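Gatonow Visitor Trail: Progress Report to the Devmont Fund
Second reporting period, through October

Summary

The trail is open from the ferry landing to the old salt works at Garg, people are walking it, and most of them come back by the route we intended. Spending is within the grant except for signposts, which we deal with below. The off-season bed campaign has done better than we forecast, which says something about our forecasting.

Where the money went

You will remember that the application promised a walking route linking the four villages on the west side of Gatonow, a printed map, a small website, and a push to get visitors here outside July and August, when the island is full and everybody who lives on it is in a bad mood. The route is finished apart from the last stretch above Flukitz, where the path crosses a field whose owner agreed to it in spring and then took up goats. We are talking again. The goats have so far not been moved.

Signposts cost more than budgeted. The quote we used in the application was for delivery to the mainland harbor, a detail that was on page two and that we read on page one. Getting them across added a ferry charge, and then a second ferry charge for the ones that came back with Garg spelled with two r's. The overspend has been covered from the website line, and the website is plainer for it. Visitors have not complained. Several have asked for a phone number, so we put one on the home page, and it rings.

Visitors

The counter at the landing gate logged 988 walkers in the period. We believe the true figure is lower, as the gate is also used by the man who brings the bread. Of the walkers who filled in a card at the Garg end, 602 said they had stayed at least one night on the island. That is the number we would ask you to look at. Day visitors buy an ice cream and a postcard and catch the late boat, whereas somebody who stays the night needs dinner, breakfast and, after the hill at Flukitz, usually a drink.

The cards also asked what people would change. The most common answers were more benches, more shade and a shorter hill. We can do something about two of these.

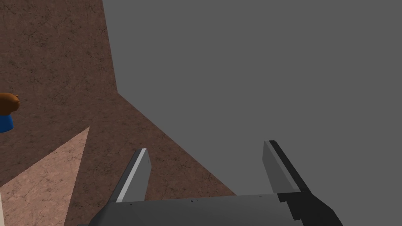 Computer simulation: gripper with its two fingers spread, reddish-brown surface to the left and gray to the right.

Off-season beds

Twelve months ago the island had three guesthouses open after the end of September, and one of those was open only if you knocked hard. This year seven have agreed to stay open until the clocks change, and the hotel on the harbor is trying weekends. The offer is simple: book two nights in October, get the third at half price and a copy of the map. We printed 200 maps for this and ran out, then printed more on thinner paper that does badly in wind. The next batch goes back to the heavy stock.

The weather helped. We had a long dry spell with the sea still warm enough to swim in, and we cannot claim any credit for it, though one guesthouse has written to thank us.

Restaurants are the weak point. A visitor arriving at Garg after eight in the evening will find the bakery shut, the café shut and the bar serving toasted sandwiches with an air of doing a favor. We have met with the owners twice. They would open if there were customers, and the customers would come if they were open — a position everyone at the table understood perfectly and left with. We propose a shared rota, one kitchen open each night, with the list posted at the landing. Two places have said yes and a third is thinking about it.

Getting here

The ferry company has kept the morning sailing through the fall, on a trial basis. The 7:40 a.m. boat is not loved, but it meets the mainland train with enough time for coffee. The afternoon boat still leaves before the bus from Flukitz arrives, by a margin of six minutes. We have raised this with both operators, each of whom considers it a fault in the other's timetable.

Next period

The goat field needs settling, or we will take the path around by the lower road, which is longer and has a view of the recycling center. Four benches are on order, delivered to the island this time, and we have that in writing. The winter page of the website will go up once we have agreed on what is open.

We ask the Fund to approve moving what remains of the launch event budget into map printing. The launch was held in the rain under the bus shelter and came in well below cost.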